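Housekeeping Basics, Handout 3: Lids, Kettles and Pitchers
Kelechi Wike, Tirnport

Welcome back, everyone! Please have your cloth ready before you start, and put the rest of the dishes away so you have a nice clear stretch of counter.
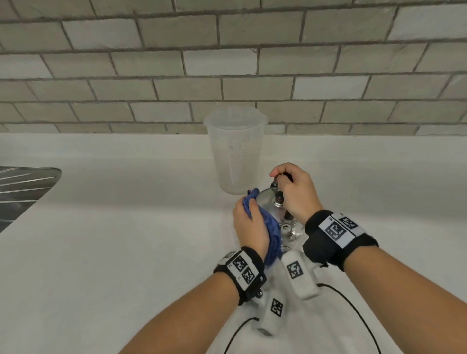 Glass lids come first, and I do mean both faces and the rim. Hold the lid by its knob, tilted up toward you as it is over this white counter, and work the cloth in around the little screw underneath.

A kettle should be cool before anybody polishes it, so do check.

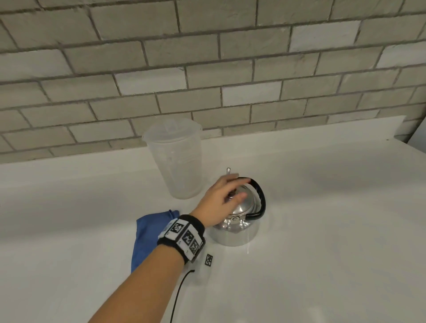
Go gently over the dome and down the sides, turning the kettle as you need to.

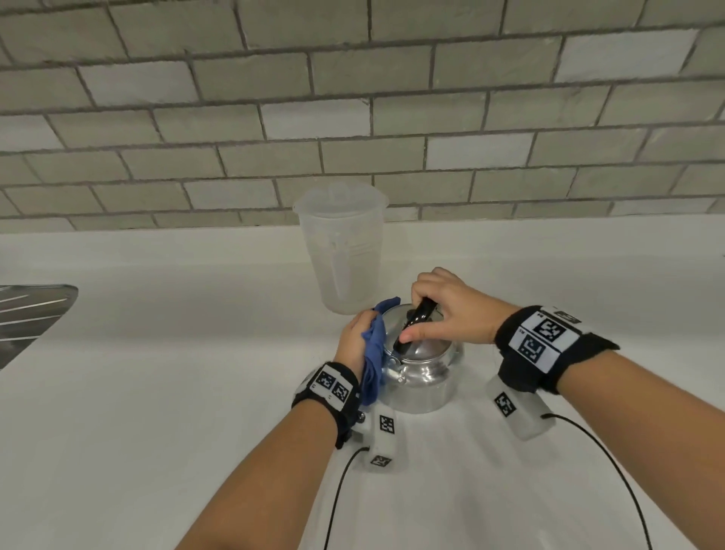 Folks always forget the spot where the handle joins on (I did for years!). 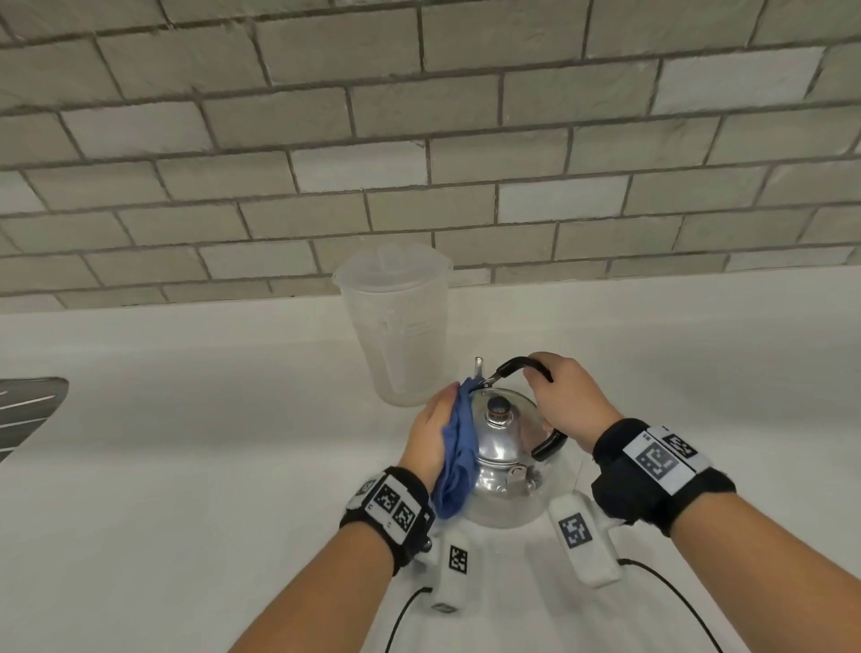
Finish under the spout, then rinse your cloth and hang it up. Bring your questions for Bereket in August.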